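Macro rail and lens bench – notebook, December

Friday, 9.40 am. Picked up again on the Himance macro barrel. Last entry left off with the focus helicoid regreased and the aperture ring still notchy between f/5.6 and f/8. The notch is gone after a clean of the detent track. Ball and spring refitted, no shims.

Flange distance rechecked on the Jernanex adapter. Reads long at the lower left screw by less than the gauge can be trusted for. Left alone. At these magnifications nobody is focusing to infinity and the error goes straight into the rail position.

Set up for the stack test after that. Target is the etched scale from the Suvarna kit, glued to a glass slide with the printed side up. Lens at 2:1, rail travel toward the subject, single LED panel through tracing paper. Wide open first, then one stop down. Step size was left at the value from the November sheet so the results can be laid side by side.
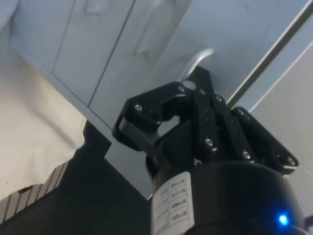
Gripper under the cabinet handle, indicator lit.

Run A, wide open: 389 frames. The stacker dropped none of them. Centre is clean, and the colour fringing on the scale divisions is lower than on the old barrel. Corners are soft on the right side only, which points to the target being tilted and not to a decentred group. Will turn the slide end for end before blaming the glass.

Run B, one stop down: 118 frames, with the coarser step. Banding visible in the flat grey area near the 4 mm division. Two possible causes:

Step too coarse for the depth of field at that aperture. The calculator says there should be overlap to spare, but it takes the marked f-number and not the effective one.

Rail settling. The Cestel rail needs a pause after each move and the delay had been reset to the default when the controller was power cycled. I did not notice until the run was over.

Repeated a short section of B with the delay put back. Banding weaker, still there. So probably both. Next time change one thing only.

11.15 am. Vibration check. Live view at full magnification, finger tap on the bench top. The image takes noticeably longer to go still with the rail clamped to the aluminium plate than with it on the granite offcut. Moving everything to the granite and accepting the loss of height adjustment. The lab jack will have to go under the subject instead.

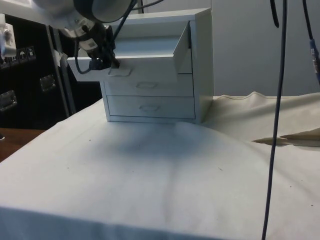
Top drawer pulled out to the left, gripper on the handle.

Lighting notes, mostly for whoever has the bench next. The tracing paper cylinder works better than the foam cup, but it fouls the front of the barrel at the closest working distance. Cut it shorter on the lens side. Keep the LED off the rail base – the fan in the panel is enough to show up in the frames. Flash would get around most of this, and the trigger lead is still missing its locking collar.

To do:
Turn the slide and repeat run A.
Rerun B at the finer step, delay unchanged.
Write the rail delay on the controller lid in marker.
Order tracing paper and a spare detent spring.
Save the raw frames from A until the tilt question is settled, then keep the stacked output only.

Lens capped and left on the adapter. Rail parked at the rear stop.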